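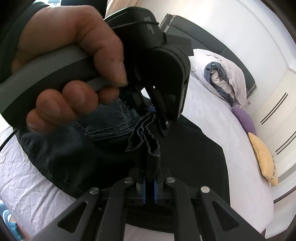 *Hand on the grip, dark sleeve.*

Guest room check, Clarbridge house, 30 November 2024

OK Rattana, I did the walk-through before your folks get here in December, and we're mostly fine! Notes as I went:

- [x] **Smoke alarm, hallway.** Pressed the button, nearly went deaf. Good.
- [ ] **Smoke alarm, bedroom.** Chirps. Needs a new battery (the square kind, we're out).
- [x] **Window opens all the way.** Sticky at first, but I got it up without swearing much.
- [ ] **Space heater.** The Vernex one has a warm plug after 30 minutes and I don't love that. Please don't use it till Jui-lin has had a look.
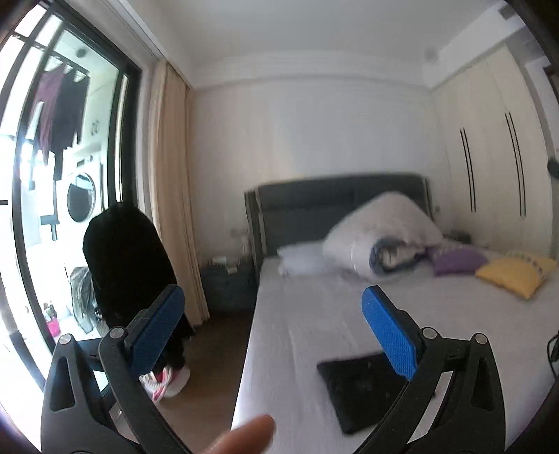 - [x] **Path from bed to door.** I tried it in the dark with my socks on and didn't trip once, so your dad should be OK at night.
- [ ] **Rug on the landing.** Slides like crazy! Grip pads, 3 packs, on the list.
- [x] **CO alarm.** Reads zero, good till 2027 going by the sticker.

Still to buy: battery, rug pads, night light. I'll go by the store after work and redo the open boxes then.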